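My planner, Bukidance, had one job: get the bag into the tub. On run 31 it grabbed the bag and then just sat there, thinking (I swear it was sulking!).

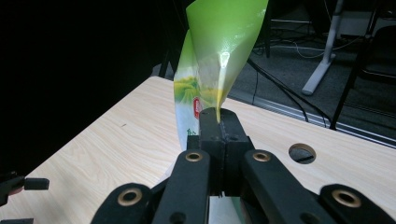 Bukidance and the green bag.

So I rewrote the grasp check, made tea, and asked it for a path to the tub. It gave me 665 of them, all lovely.

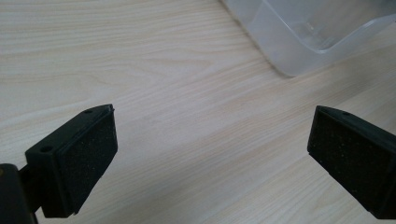
Jaws open, tub to the right.

I told it to pick one. The log said: after you. 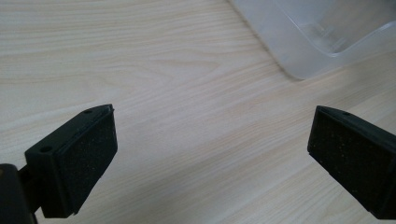

Emmett Quintanilla wrote back that planners only get polite when the cost function is flat, and had I tried being rude?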